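We use cookies to remember your preferences and to count visits. By continuing to read you accept our cookie policy. OK

Dried flowers without the mess (well, with less mess)

I have been keeping dried flowers in the house for years now, and every April I do the big refresh — everything comes out of its vase, gets looked over, and either goes back or goes in the compost. My neighbor Viorica Pîrvu asked me how I keep mine from turning into a pile of crumbs, so I wrote it all down for her and figured I might as well put it here too.

First thing, do it on a bare table. No cloth! I used to work on a nice linen runner and I was picking grass seed out of the weave for weeks. A smooth top wipes clean in one go, and a light-colored one shows you every last bit you missed.

Second, pick your vase before you pick up your flowers. Dried stems hate being moved twice. I like plain white ceramic for this (mine were $14 each at a little shop called Filtmont) and I put a handful of dry rice in the bottom so a skinny stem doesn't flop over to one side. Hold the bunch low, down by the stems, and let it slide in. If you grab it up by the blooms you'll be left with a fistful of petals, ask me how I know.
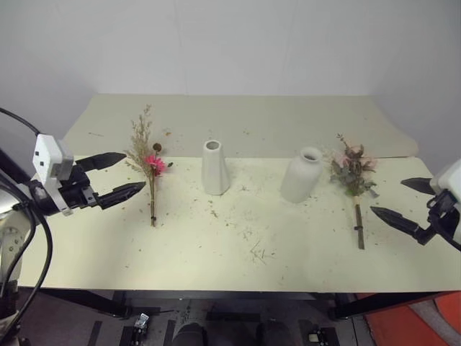 Small bunches are so much easier than big ones, by the way. One bright flower, a seed head, a bit of something wispy for height and you're done. I once tried to stuff a huge armful of grasses into one pot and it shed all over the hallway every time the front door opened.

For dust I use a hair dryer on the cool setting, held at arm's length, for no more than 60 seconds. Go gently and do it outside if you can. A soft makeup brush is good for round seed heads and anything with little crevices. Never water, not even a damp cloth on the petals!

Hairspray helps too. One light coat, let it dry, then another. The cheap unscented kind works fine for me.

As for the crumbs, don't start with a wet rag, it just smears the petals around. Sweep the dry bits into your hand or a dustpan with a soft brush, run the brush along any seam in the table where the seeds like to hide, and only then wipe. I leave the sweeping until every bunch is in its vase, otherwise I end up doing it three times over.

Keep them out of direct sun if you want the pinks to stay pink. Mine live on a shelf across from the window now and they've held their color much better there.

Get new tips in your inbox every month! Enter your email address to subscribe. Unsubscribe at any time.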